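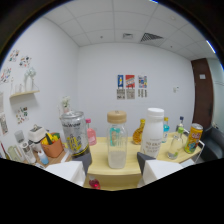
Llewellyn
moderação da lista, promoções e bónus

Pessoal, resposta rápida que estou de saída. O bónus de boas-vindas da Civdale mudou em outubro – agora o rollover é 9x e só contam apostas com odd mínima de 2. Quem se registou antes fica nas condições antigas, confirmei no chat deles.

O código URKAVEX ja não dá nada, nem vale a pena tentar. Levantamentos: 3 dias uteis, o meu foi assim.

Nekimov escreveu:
> Alguém sabe se o bónus da Civdale ainda é o mesmo? Tenho quase 308 euros presos na conta e o suporte não responde.

Manda print dos termos aceites, pf. Vejo isso à noite.

Llewellyn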